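Okay, a few people asked what I've been doing in the lab since I stopped posting about my sourdough. Thread time! It's about teaching a robot arm to push blocks around when you talk to it, and one result I did not see coming.

The project is called Tradora. It's me, Imre Vida (who wrote most of the training code) and Sieglinde Reuter, who supervises us both and has the patience of a saint. Arm, board, a bunch of coloured blocks, and you tell it what you'd like done in plain English.

The bit I care about is corrections. Most setups give the robot one instruction at the start and then everyone stands back and hopes. We wanted you to be able to butt in halfway – "a bit more left", "nah, the other star" – and have it change its mind on the spot.

So the training data is people steering the arm by hand, and then other people watching the recordings and writing down whatever they reckon was going on in each little chunk. We don't give them a script. You get "push the green star up against the green cylinder" and you also get "nudge star over a smidge".

My favourite label so far is "shove the heart in with its mates". Imre wanted to throw that one out. I fought for it. It stayed!
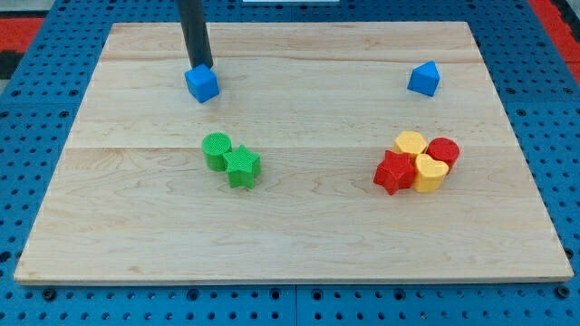

Anyway, the colours. We picked shapes and colours that overlap on purpose, so "the star" on its own isn't enough to go on and neither is "the green one". The model has to use both words, or use what's already happening on the board to work out which one you mean.

Now the result. We trained two versions. One got tidy instructions we wrote ourselves from a template, all in the same grammar. The other got the messy human ones. Same recordings underneath, same network, same training time.

Then we ran 198 test instructions on each, typed by people from down the hall who hadn't seen any of our labels. I would've put money on the tidy version winning the simple pushes and the messy one winning the weird stuff.

Nope. The messy one was better at both! The tidy one failed 26 more of them overall, and plenty of those were dead simple, like moving one block towards another. Someone would write "scoot" where our template said "push" and the arm would just sort of dither.

I spent an embarrassing number of evenings looking for the bug. Sieglinde had us retrain from scratch with 3 different random seeds before she'd let me say it out loud in group meeting. Gap was still there every time, a bit smaller on the third.

What it's still rubbish at: anything with "between". Tell it to put a block between two others and it heads off towards one of them quite confidently and parks there. Corrections help, but you end up basically driving the thing by voice, which is a bit of a cheat.

Also rubbish at tight clusters. If you want one block out of a huddle it tends to shove the whole lot along. To be fair to the arm, all it's got is a rod, and I tried doing it by hand with the same rod and wasn't much chop either.

Someone's going to ask how much data. I'm not giving the full number until the write-up's done, but I will say the first 1,000 labels got us almost nowhere and I nearly went back to my old project (hi Zirmont people, I do miss your coffee machine).

Next up is having two people correct it at the same time, possibly while disagreeing. Imre thinks it'll average them and end up going nowhere. I think it'll listen to whoever spoke last. There's a block of chocolate riding on this.

Aiming to have the write-up out in June, and I'll put the label set up with it, heart and mates included. If you've worked on the "between" problem please come and yell at me in the replies, I'm all ears.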